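The Ball Problem

The first thing Hanne Kjærgaard showed me at Grastley was a spreadsheet, and I'll admit my heart sank a little. I'd driven out there for robots! But she wanted me to understand the number 75 before I saw anything move, so we sat with our coffee and looked at the number 75.

It's a percentage. It's how often their robot arm, running a control program they call Rollness, managed to pick up a small ball in simulation back in November. A ball, it seems, is a rotten thing to grab. Come in slightly off center and one finger touches before the other, and away it rolls (mugs and blocks are far more forgiving, and I now feel bad for every robot demo I ever shrugged at).

The method itself is something I could follow, which I can't say for everything I write about. Most programs of this kind learn by copying. A person steers the arm through the job again and again, the software studies the recordings, and then it has a go alone. Hanne's group had 200 of those recordings and the arm still kept nudging balls into the rim of the tray. So her colleague Boyang Lu tried something that sounds almost too simple: he had the software guess, at every moment, where the ball would go if the grip failed. It has to make that guess along with choosing its next move, and it gets graded on both.

"I wanted it to worry a bit," Boyang told me.

Everything they do at this stage happens inside a simulator, in a made-up room with its own walls and its own table and a floor that has seen better days. They keep two views of it up on the big monitor, one close to the gripper and one standing well back.

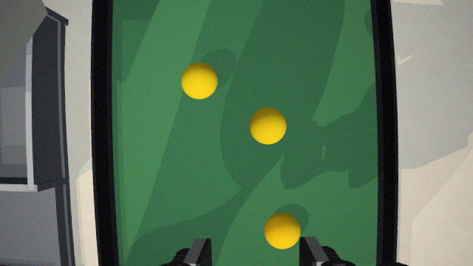
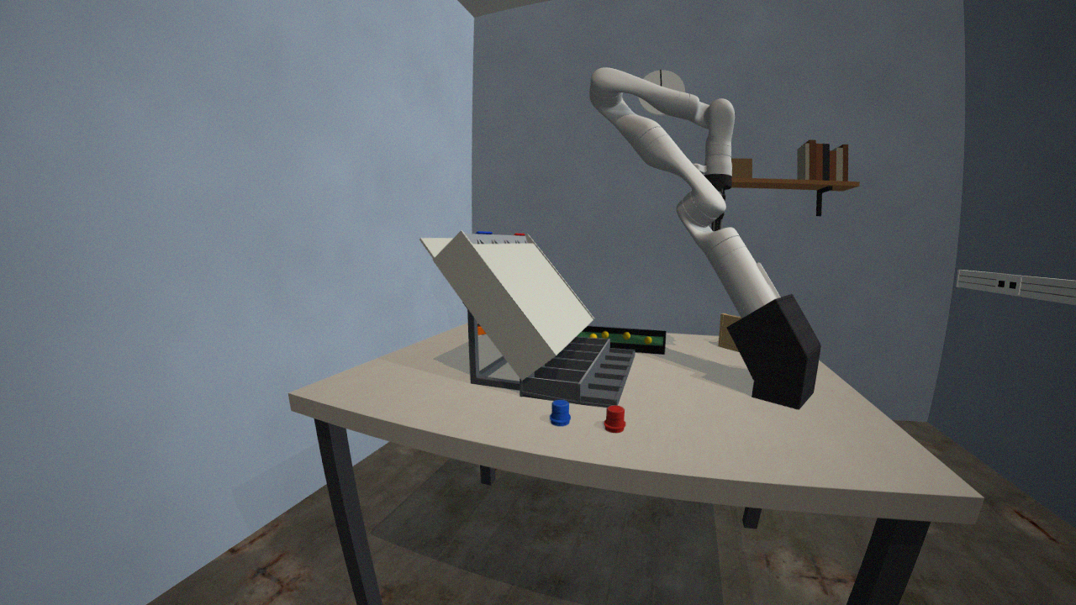 What the worrying does

I spent most of an afternoon watching runs, and after a while you start to get a feel for the two versions. The older one, which the lab named Ano, goes straight down and hopes. The newer one is called Xia, and it does this funny little sideways correction on the way in, so the fingers line up on either side of the ball before they drop. It looks like somebody reaching for an egg. I got weirdly attached to it!

Xia's success rate on the same ball task is up by 8 points. That may not sound like much, and I said so, and Hanne laughed and told me she'd had the same talk with her funders. The part she cares about more is what happens after a miss. Ano tends to carry on to the next step as if it were holding something. Xia goes back for the ball, and Boyang thinks that comes straight from the guessing: the software already has an idea of where the thing went, so it has somewhere to look.

There are catches. The guess slows training down quite a lot, and it gets shaky when balls bump into each other, which in a tray they love to do. Shading bothers it too. Boyang has been changing the color and pattern of the tray floor between runs to keep the software from leaning on one particular look, and he's still not happy with how it copes when a ball sits against a dark patch.

Then there's the big one, which is that a simulated ball is a very polite ball. It's perfectly round and it never has a thumbprint on it. I asked when they'd try this on a real arm and got 2 different answers from 2 people sitting at the same desk. Hanne would like to start soon, with a bare tray and nothing else on the table. Boyang wants to fix the bumping first.

They were still going back and forth on it when I packed up my notebook. On the monitor, Xia had started another run.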